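Notebook – memoir project, Medville desk
February, picked up again after lunch

Chapter 4 is still fighting me. I've now read the boarding school section out loud twice and it drags badly until the train journey, so I've moved the train to the front and pushed the bit about the chapel rota down to where the homesickness starts. Reads much better! I did lose my favourite line about the porridge, but I've saved it in the scraps file and it may find a home in chapter 10.

The blurb is the other headache. Kino Press want 38 words for the back cover (I have 2 versions, both far too long) and one of them sounds like a job application. The author's science career needs a mention, but I'd keep the degrees for the flap.

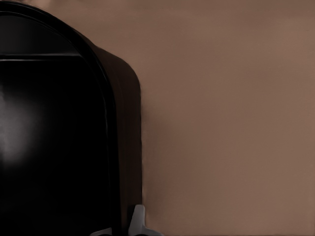
Black appliance with the arched top.

Had a go at the transcripts from the Puno tapes as well. Side B is mostly hiss, though there's a lovely stretch on leaving the seminary – plain, funny, no self-pity – and I want it in nearly word for word. Whoever does the proofs, please don't tidy the grammar there.

Dates still don't agree between the letters and the tapes. I'm going with the letters for now and marking each clash in pencil.
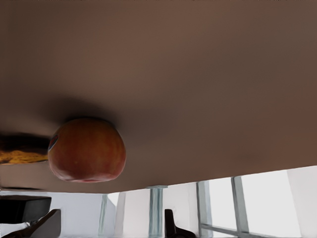 Still to do

Send the new chapter order to Parsa for the index.
Cut the blurb again, then leave it overnight.
Ask Kino whether the family tree can run across a double page.
Find out who owns the rights to the hymn in chapter 2 – I keep forgetting this one.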